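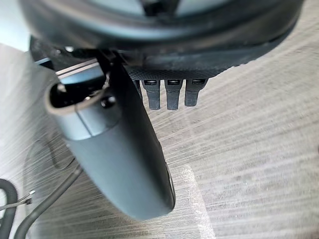
Jisbridge Cover Letter Collection: Data Card

Version 2, released Sun 4 September

Summary

The Jisbridge collection holds covering letters and short application statements written for entry-level and mid-level office posts. Each letter is stored with the advertisement it answers and a reader's rating. The collection was prepared by the Padar careers office for the study of how applicants present their experience in writing. It contains no CVs, interview notes or hiring decisions.

Contents

letters/ Plain text, one file per letter, UTF-8
adverts/ The advertisement for each letter, shortened where it named a contact
ratings.csv One row per reading
topics.csv Sector, post level and closing month
CHANGES Corrections made after the first release

Letters are grouped under 60 advertisements. The shortest letter kept is 25 words long; anything briefer was treated as an email greeting and left out. Spelling and punctuation are as the applicant wrote them.

How the letters were gathered

Applicants using the Padar advice service were asked in writing whether a copy of their letter could be kept. Consent was recorded separately and is not part of this release. Letters received after the end of July have been held over.
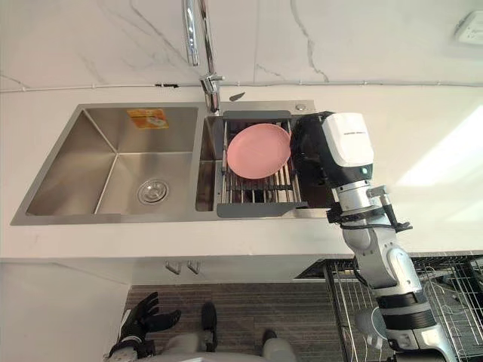

Names, addresses, telephone numbers and the names of former employers were replaced with bracketed labels such as [EMPLOYER]. Replacement was carried out with the Protik text tool and then checked by hand. Dates of employment were reduced to the year.

Ratings

Every letter was read by 2 readers working separately. Readers gave a mark from one to five for clarity, for relevance to the post and for tone. They did not see each other's marks. Where the marks for any heading differed by more than one point, a third reading was added and all three are given in ratings.csv. No average is supplied.

Known limits

Most letters answer advertisements in administration, retail management and local services. Technical and medical posts are thinly covered. Applicants who seek advice before applying may write differently from those who do not, and the ratings should not be read as a measure of success in obtaining a post. The tone heading was reworded after the first release, so earlier marks under it are flagged in the column tone_old.

Access and use

The collection may be used for teaching and non-commercial research. Copies are held by the Mansilla reading room and are issued on written request. Users must not attempt to identify applicants or employers.

Requests for removal of a letter are dealt with within 30 days. Removed files are listed by number in CHANGES, and users are asked to delete their own copies when a new list appears.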